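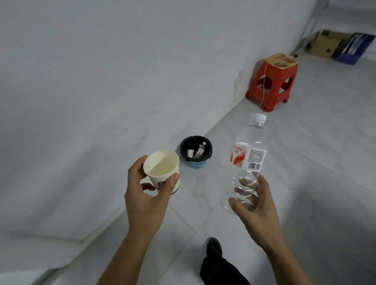 Drurkdale, December

Unit 5: Drink packaging and household waste

Most paper cups have a thin plastic lining, so many mills won't take them with ordinary paper. Clear bottles are easier to sort — they go in by resin type, caps on.

Reading: Gruber, chapter 5, and the Kodberg sorting tables. Skip the section on glass.

For the lab, bring 25 items of clean packaging per group. Weigh each one and enter it on the sheet. The write-up is worth 50 points. Room 105 opens at 9 a.m.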